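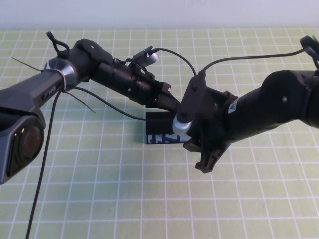

Green surface with white grid lines, Folutgate

Sorting assistants wanted, July to September

Druvholm is looking for two part-time assistants to sort and pack printed items at Folutgate. The Ullen collection came to us in mixed cartons and has 3,745 pieces – cards, leaflets and thin boxes, nearly all of them flat. About 1,116 have been sorted so far.

You will lay each item on the grid, check it for bent corners and marks, note its size and put it in a sleeve. Sleeved items are packed upright and the carton is labelled on the short side. Shifts run from 9.30am to 1.30pm and you can choose two or three a week.

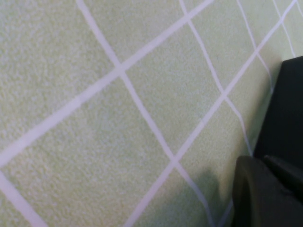
Keep the lines square to you and measure from the same corner every time, was the advice left by a previous assistant, who also asked us to mention that the work is slow at first and that a soft pencil is better than a pen. Pencils are supplied.

Items with a heavy printed design need a second look, as scuffs are easy to miss on solid colour. Put anything you are unsure of in the query tray and carry on with the next.
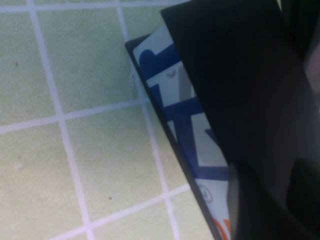 No experience is needed, but your handwriting should be clear and you must be able to lift a full carton on to a low shelf. We provide training on the first two shifts, which are paid at the normal rate.

To apply, send a short letter to Druvholm, Folutgate, saying which mornings you can work. Please put Ullen sorting on the envelope.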